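Tuesday, bench notes, compression sock fit trial

Back at it with the maternity socks. Two pairs of the Tiltetti knit went through the washer again overnight, 11 cycles now, and the cuff still snaps back nicely! The heel is another story – it's pilling, and I can feel a ridge along the seam that would drive me nuts by lunchtime (never mind with swollen ankles).

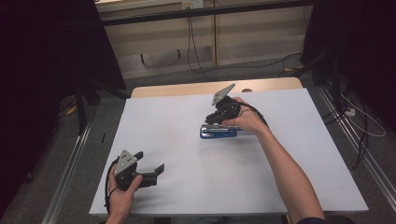

Notes by Anneli Saarela, Mandell workshop

Heriberto thinks the ridge comes from the thread tension, so he's redoing sample 704 with a flatter toe and heel seam. I'd also like a wider cuff, and I've said so twice. Damián wants to keep the old one for cost, which, fine, but he's not the one tugging it over a calf at 38 weeks.

To do: ask Loukia if the Branero yarn comes in the softer blend, and find the calf forms before the 2 p.m. fitting.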